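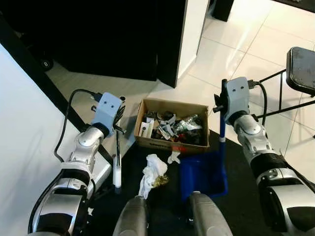
*Slide 1. Dustpan handle in the right gripper, reacher grabber in the left.*

Notes for Clonia pickup package review, draft of Sunday, January 3, 2021. Speaker: Elsie Oakley. Backup: Barry Tindall.

Opening, keep it short. Clonia is the two-arm litter pickup package offered by Gisteck. We reviewed it for the Stockdale site as a monthly service, with purchase as the second option. I will cover tools, logging, price and service terms, in that order. Navigation is out of scope. The package is quoted as a fixed station and we judged it as one.

## Tools

- Standard two-finger grippers. No tool changer in the base quote.
- Cleaning tools are ordinary hand tools, held by the handle.
- Replacement tools can be bought anywhere. Gisteck asks for a short regrasp check after a handle diameter changes — the procedure is on page 12 of the manual.
- Surachet's point from the dry run: say "hand tool", never "attachment". The quote uses "attachment" for something else (the optional suction head, priced separately).
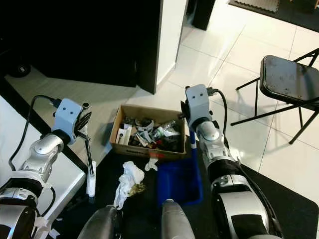

*Slide 4. Left gripper with the hand brush. Box of mixed trash between the arms, blue tray in front.*

Pause here and let people look at the slide. The point is bimanual layout. Sweeping needs one arm on the brush and, for most of the cycle, the other on whatever receives the debris. A single-arm package would need a fixture for the pan. We asked Gisteck to quote one for comparison and they declined.

Mixed loads are the hard part of the spec. Film, tissue and foil are all listed as supported. Glass is excluded. Liquids are excluded, including part-full bottles.

## Logging

Our trial log has 2854 grasp attempts. Of these, 1577 were on soft items, meaning film, tissue or cloth. Phyllis Whitlock has the breakdown by item class; refer detailed questions to her. Do not quote a success rate from the podium. The vendor and our team still score a double pick differently, and the number moves depending on whose rule is used.
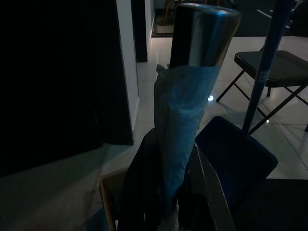 **Does the service price include operator training?**

Training for two operators is included in the first month. Additional operators are charged per head, and the refresher in June is optional.

## Service terms

Response time is nine working hours for a stopped station. Gripper fingers count as consumables under the service plan, but arm joints do not. Carol Hartley asked for the joint exclusion to be reworded and we are waiting on the revised text.

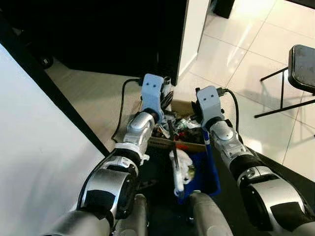 Cable wear is the item I would press on in negotiation. The contract covers internal wiring and says nothing clear about anything outside the arm covers. On the slide, a black cable loops out from each gripper and runs down beside the arm, and both grippers are over the box at close to the same height. With two arms sharing a work area that small, an outside cable should be named in the coverage list. Barry has drafted a clause.

If time is short, skip the purchase option and go straight to the open items:

1. Revised joint wording.
2. External cable clause.
3. Agreed scoring rule for double picks.

Leave the open items on screen during questions. Surachet takes anything on safety distances.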